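Projektbericht Werkstofftechnik
Ausreißverhalten von Nahtübungspads aus additionsvernetzendem Silikon
Bearbeitung: Csenge Kelemen, Csenge Kovács
Abgabe: 23. Juli 2026

1 Ausgangslage

Nahtübungspads werden in der Lehre als Verbrauchsmaterial behandelt. Sie reißen an den Einstichstellen ein und werden nach wenigen Übungseinheiten entsorgt. Gesucht war eine Rezeptur, die sich im Praktikumslabor ohne Vakuumkammer gießen lässt und einen höheren Ausreißwiderstand aufweist als das bisher bezogene Pad der Firma Panport. Die Haptik sollte dabei nicht wesentlich härter werden. Eine frühere Arbeit am Lehrstuhl hatte nur die Shore-Härte betrachtet; der Ausreißwiderstand wurde dort nicht gemessen.

2 Material und Herstellung

Als Matrix diente das Zweikomponentensilikon Skikon im Mischungsverhältnis 1:1. Verglichen wurden 4 Varianten: unverstärkt, mit Silikonöl weichgestellt, mit einer Lage Flilis-Gewebe und weichgestellt mit Gewebe. Flilis ist ein elastisches Maschengewebe aus Polyamid, das vor dem Einlegen entfettet und getrocknet wurde.

Die Komponenten wurden von Hand verrührt und in dünnem Strahl in eine Ecke der Form gegossen. Das Gewebe wurde nach dem ersten Teilguss aufgelegt und mit einem Spachtel angedrückt. Beim zweiten Teilguss bildeten sich unter dem Gewebe Lufteinschlüsse, vor allem an den Formrändern. Der Randstreifen wurde deshalb verworfen. Die Aushärtung erfolgte bei Raumtemperatur über Nacht, die Lagerung bis zur Prüfung 7 Tage lichtgeschützt im Beutel. 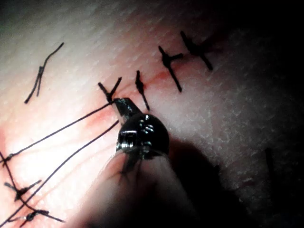

Der Stichabstand vom Schnittrand beeinflusst den Ausreißwiderstand stärker als zunächst angenommen. In den Vorversuchen wurde er frei gewählt, was zu einer unbrauchbaren Streuung führte. Für die Hauptversuche wurde eine Lochschablone gefertigt, mit der die Einstichpunkte vor dem Nähen angezeichnet wurden. Knotenart und Fadenstärke blieben über alle Proben gleich.

3 Versuchsdurchführung

Geprüft wurde auf der Zugprüfmaschine Csonka des Instituts. Die Probe wurde einseitig geklemmt, die Fadenschlaufe in einen Haken eingehängt und mit konstanter Geschwindigkeit bis zum Durchreißen des Materials gezogen. Insgesamt gingen 69 Proben in die Auswertung ein. Proben, bei denen der Faden vor dem Silikon versagte oder der Knoten rutschte, wurden aussortiert und im Anhang getrennt aufgeführt.

Eine Klemmung mit glatten Backen war nicht möglich, die weichgestellten Proben zogen sich unter Last heraus. Abhilfe schaffte Schleifpapier der Körnung 800 zwischen Backe und Probe. Gröberes Papier führte zu Anrissen an der Klemmkante.
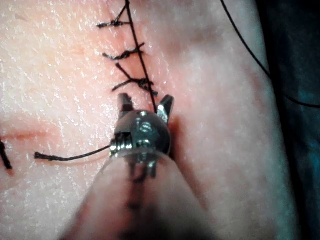 4 Ergebnisse

Die unverstärkte Variante lag im Ausreißwiderstand auf dem Niveau des Vergleichspads. Das Silikonöl senkte die Kraft deutlich, die Streuung nahm zu. Beide Varianten mit Gewebe lagen über dem Vergleichspad, wobei der Kraftverlauf zwei Maxima zeigte: Das erste entspricht dem Einreißen der Deckschicht, das zweite dem Versagen der Maschen. Bei quer zur Maschenrichtung entnommenen Proben war das zweite Maximum schwächer ausgeprägt.

Die Haptik wurde nur orientierend bewertet. Die weichgestellte Variante mit Gewebe kam dem Vergleichspad am nächsten, schwitzte jedoch während der Lagerung Öl aus – ein Befund, der für den Einsatz im Kursbetrieb kritisch ist.

5 Einschränkungen und Ausblick

Alle Pads stammen aus einer Charge. Mehrfaches Nähen an derselben Stelle, das im Kurs üblich ist, wurde nicht abgebildet. Offen ist ferner, ob ein geringerer Ölanteil das Ausschwitzen verhindert. Die Gussformen verbleiben im Labor und stehen ab September für die Folgearbeit zur Verfügung.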